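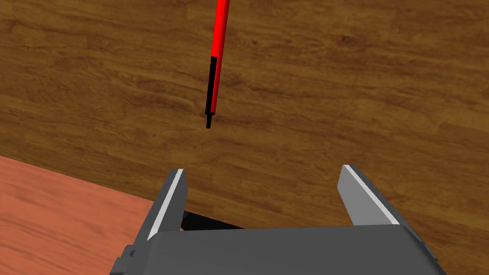 Feb 5, 2024. Equipment plan for the two-arm bench, second pass. The first pass had the arms at the top of the sheet and everything else squeezed into whatever was left, and I want to turn that around. Grippers first, then the tables, then the arms. The handover of the driver is the task that sets the spec for the hand. With the red and black tool pointing tip down over the open jaws, the only thing to get hold of from below is the thin end, and a hand that can't close well on something that narrow is no use to us however fast it is. So the question to put to each seller is how the jaws behave near fully closed. Opening width matters less than I had it in the first sheet.

The sheet has 17 lines now. Most are small. The ones that move the total are the arms, the hands, the controller cabinet and the install, and I would sooner argue over those than over cable trays.

Quotes in hand:

Randanov - arms and controller together, hands not included. Clear quote, easy to read. Training is a separate line and we can drop it.

Ukstead - arms with their own hands. Cheaper as a set, but the hand is tied to their wrist mount. If we ever change the hand we buy an adapter from them as well.

Fothergill - hands only. Parallel jaw, pads sold separately at $300 a set. I had left pads off the sheet completely. They wear, and we need to carry spares for both sides, so that goes in as a yearly line and not as a one-time cost.

Sent all of them the same questions on closing width, pad swaps, what is covered if a finger gets bent, and whether we can have a unit on loan before ordering. Also asked about the mounting bolts, which is a dull question, but last time it cost us a machined plate and a lot of waiting.
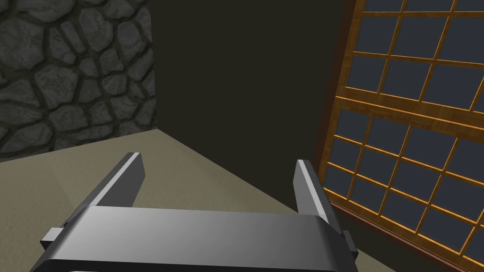

Fothergill wrote back first and said a loan unit is possible, but only against a deposit, and that they would want it returned with its original pads still on. They also said we should not plan on swapping pads in the middle of a shift. Their advice was to keep a whole spare hand on the shelf, already fitted, and change it at the wrist. They put the lead time at 12 weeks from order.

I half agree. A spare hand on the shelf is real money, and of course they would like to sell us one. But I looked at what an idle bench costs us against the price of the hand, and it does not take many stops to come out even. Putting one spare in as "optional, phase two" for now. If the loan unit shows the pads going early it moves up to phase one.

Ukstead has only answered the bolt question. Their pattern does not match Randanov's, so mixing the two means a plate whichever way we go. Adding a line for the plate, with drawing time in our hours and the cutting sent out.

Notes on the tables. I keep wanting to buy one big one and be done. The layout with a large table and a smaller one past the end of it has been better in the sim for keeping loose items away from the arm bases, and the small one can be ordered later without holding anything up. What we can't put off is the floor anchoring under the arms, because that has to be drilled before the cabinet goes in. Need a price for that. Imness did the drilling for the last cell and was tidy about it, so I will ask there first.
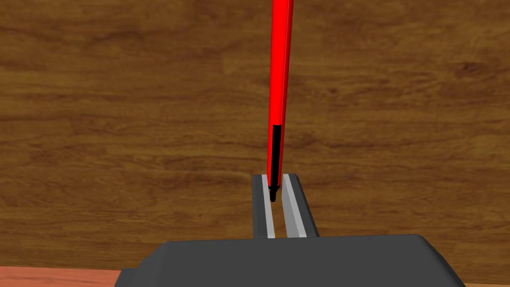 Tolerance is the other thing that costs money. If the plan calls for the two sides to meet on something thin, we pay for it somewhere: in better arms, in a calibration fixture, or in our own hours. The fixture is the cheapest of those by a good margin and I think it should be a fixed line. The Randanov quote assumes we have one already. We don't. The old one belongs to the single-arm cell and is bolted down.

I am also striking the force sensor option on both arms. It was in the first pass mostly since it was in the catalog. The sim jobs run so far don't call for it, and it can be fitted later on either make (confirmed for Randanov, not yet for Ukstead - ask). If it turns out that it can't be fitted later on the Ukstead arm, that is a mark against them and should be written down as one.

Timing. Money has to be committed by September or it goes back into the general pot. Arms are quoted at up to 16 weeks, so ordering at the last minute is allowed on paper, but we would have boxes arriving with no floor ready and no cabinet power. I would like this order of work:

Loan hand in, run it on the single-arm cell
Drilling price from Imness, drilling booked
Fixture drawn and sent out
Arm order placed
Large table, then small table
Cabinet power

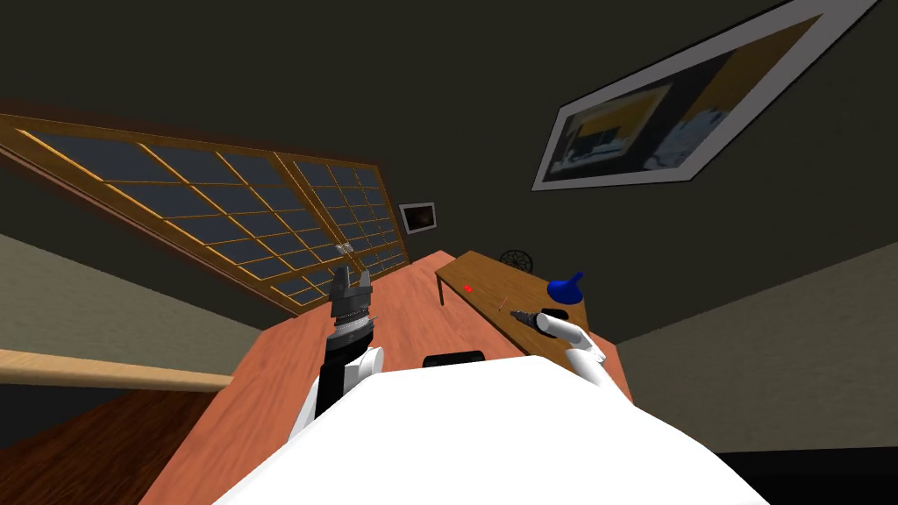 Reach is still open. Both makes offer a longer arm for more money, and with the small table where we have it drawn, I am not sure the short version gets comfortably to the far edge. Moving the table in costs nothing. Before anyone pays for the long arm I want the layout rerun with the short reach figures from each data sheet and the small table pulled in toward the large one. If it works there, we save the difference twice, once per side.

Lighting I have left at zero. The bench will go under the existing row.

Still to do:

Chase Ukstead on closing width and the sensor question
Ask Fothergill what the deposit is and whether it comes off the order
Rerun layout with short arms
Move pads to the yearly sheet
Ask the office whether a deposit counts as committed money or not

Sheet is saved in the shared folder under the old name. Please don't sort the rows, the totals are still by cell reference and it breaks them.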